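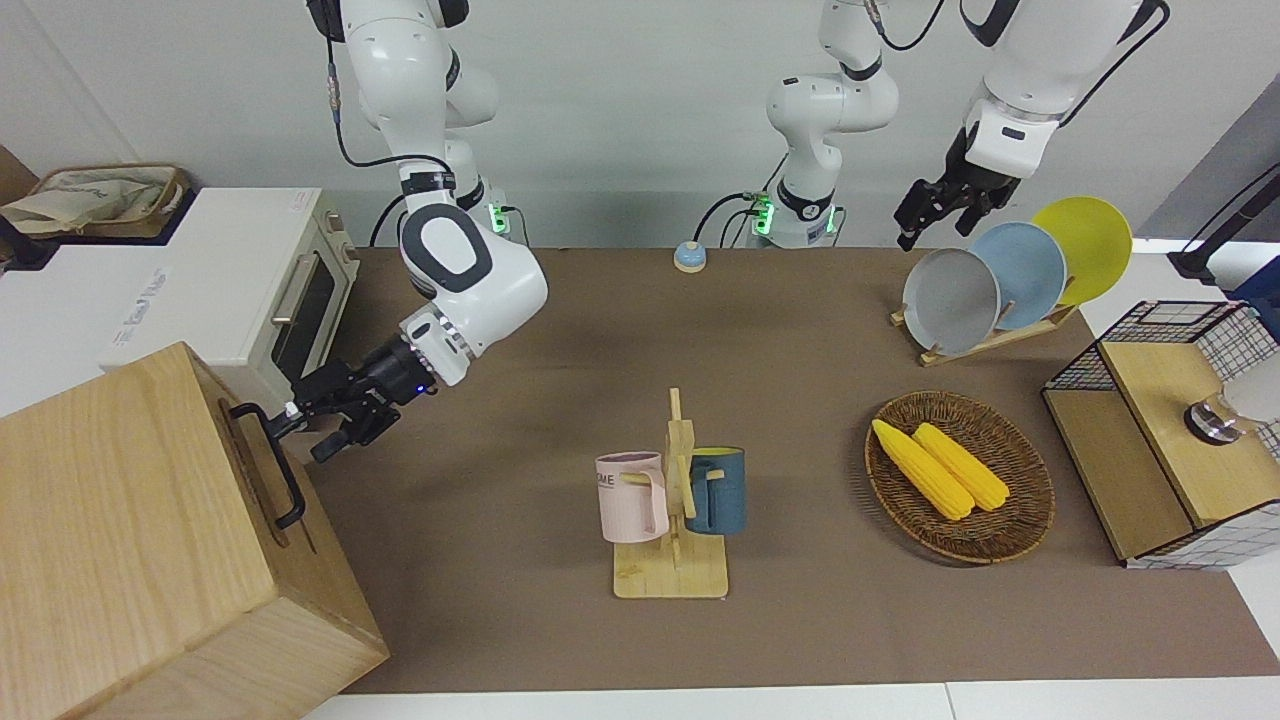
## Ticket 66 — Third-floor kitchenette, Gornmont building: mugs leaving the mug tree

**Opened by:** Müzeyyen Altıntaş
**Area:** Countertop, toaster oven end
**Priority:** Low (requested: Urgent)
**Status:** Closed, with grumbling

### Problem as reported

"The wooden mug tree leans. When the second mug goes on, the whole thing thinks about falling over. Also my plate smells like toast. Also the bell does nothing."

That's three problems in one ticket, which the form asks you not to do. I've kept them together because splitting them means typing the room name three times.

### 8:30 am, first look

Mug tree is on the brown mat, near the front. Square base, one post, pegs. Pink mug on the left, dark teal one on the right, so the load is at least shared out. The pink one has black lettering, and I could make out "ME," which I take as a fair statement of kitchen policy up here.

Pushed the post with one finger. It rocks. Pushed the base. It doesn't. So the base is flat and the post is loose where it goes in.

Took both mugs off and turned the tree over. Single screw up the middle, a good turn and a half short of tight. Tightened it. Post now rocks less, but I wouldn't say it stands to attention.

### 9:10 am

Müzeyyen came by to ask if it was fixed. I said mostly. She hung a mug on it, took it off, hung it on the other side, and said "mostly" back to me.

Unscrewed the post completely. The hole in the base has been worn wide, probably by people lifting the tree by the top peg with the mugs still on it. Wood glue from the Stonddale closet, screw back in, post held straight against the wall while I read the back of the glue bottle. The bottle says to clamp for 30 minutes and leave for a day. I held it for as long as my coffee lasted and then leaned a cookbook on it.

### Plates

The three plates stand upright in the light wood rack on the right, and the white toaster oven is along the back on the left. I had expected to find them touching, given the strength of feeling in the report. They have most of a mat between them.

Sniffed the plates. They smelled of toast. Sniffed the sponge. The sponge smelled of toast, and of several other things I won't enter in a permanent record. Replaced sponge, rewashed plates, sniffed again. Plate smells like plate.

The crumb tray was also overdue. I emptied it into the trash and then wiped up the part that missed. While I was there I asked about the woven basket on top of the oven, the one with the cloth bag in it. Answers so far: it's for bread, it's for tea, it came with the oven, and it belongs to the Mernisow people downstairs. Whoever it belongs to, please don't leave it up there with the oven on. I've asked for a hook or a shelf, whichever is cheaper.

### The bell

Small, round, light blue, on a tan base, back of the mat. Reported as "does nothing."

Asked what it was supposed to do. Müzeyyen says you press it when the toast is ready. I asked who comes. She said that was the problem.

The oven has its own timer. Marked as working as intended.

### Next morning, 7:50 am

Cookbook removed. Post is solid. Tested with one mug, then two, then two on the same side, then two on the same side with one full of water. It held. I don't recommend that last arrangement as a way of life, but it's been done.

The big light wood box with the black handle has picked up a request of its own overnight, on a sticky note: "can this go somewhere else." It can't. There's no somewhere else, see ticket 18.

### Resolution

- Mug tree: reglued and tightened. Lift it by the **base**.
- Plates: rewashed, new sponge. Spares are under the sink behind the MacDonald boxes.
- Crumb tray: emptied. It slides out and anyone may do this.
- Basket: pending hook or shelf.
- Bell: no fault found.

### Comments

**M. Altıntaş, 10:05 am:** Tree is good, thank you. Please reopen for bell.

**Facilities, 10:20 am:** Please file the bell separately.

**M. Altıntaş, 10:22 am:** Filed. It's number 90. I marked it Urgent.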